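Teaching the planner about sleeves

I finally got our Stostari notes out of the shared folder and into something you can scroll through. Stostari is the software that sits between "we recorded somebody handling clothes" and "the arm has a plan," and for most of this year it has eaten my days.

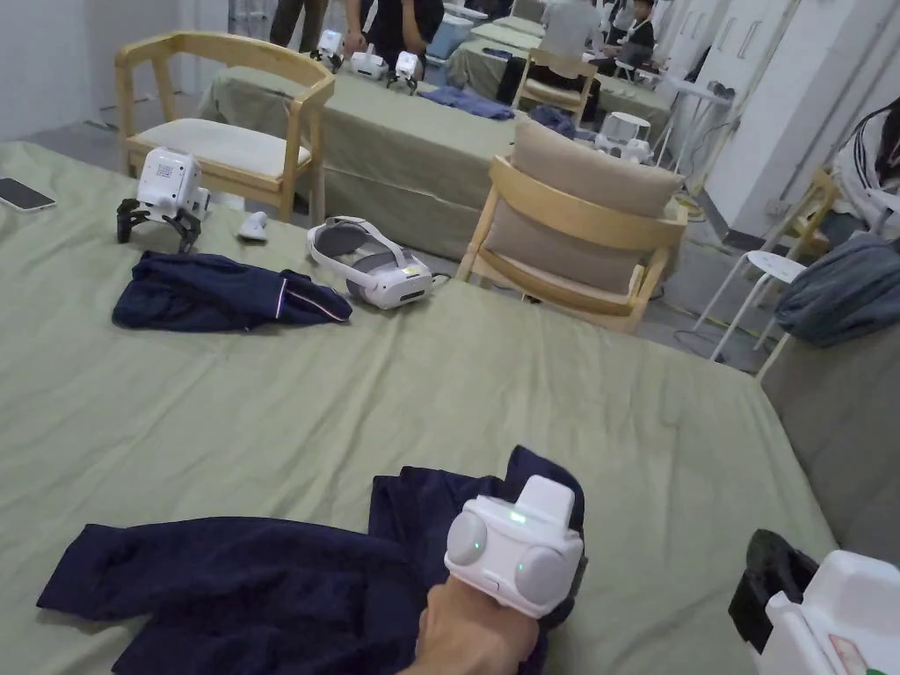 So, cloth. I came from mobile bases, where the thing you're steering around mostly has the decency to keep its shape, and I figured I'd be bored by folding inside a month. Nope! A shirt has no pose. You can tell me where the collar is and I still can't tell you where the left cuff went, and the first version of our planner had exactly the same problem (it would pick a lovely smooth path to a corner that was underneath something).

What changed things was giving up on tracking the whole garment. Now we only track the wrist and guess at a few grasp points, and the planner asks for a fresh look every time the fabric moves more than it expected. It's slower on paper. In practice it quits far less often, and when it does quit it tells you why, which I love, having spent June reading logs that just said "failed."

A few things people keep asking me:

The wrist tracks get cleaned by Wustine, our little smoothing and time-alignment tool. It used to throw out every fast flick as noise, and fast flicks are how people really straighten cloth, so we lost all the good bits. There's a separate setting for that now. Please leave it at 18 unless you enjoy reprocessing everything.

The current set is 3000 recordings, of which 58 are still waiting for labels. I'm getting to them!

Yes, the viewer still crashes if you open more than seven tracks side by side. It's a memory thing, it's on my list, and closing the depth panel first helps a lot.

Next up is the replay mode, where you can stop a plan halfway, drag a grasp point somewhere sillier and watch it try to recover. I've been playing with it way too much and the branch is a mess, but the collar cases already look nicer.

Stostari project pages | Contact: use the form on the Navora site | © 2021 Navora | Last updated 09/10/2021 | Back to top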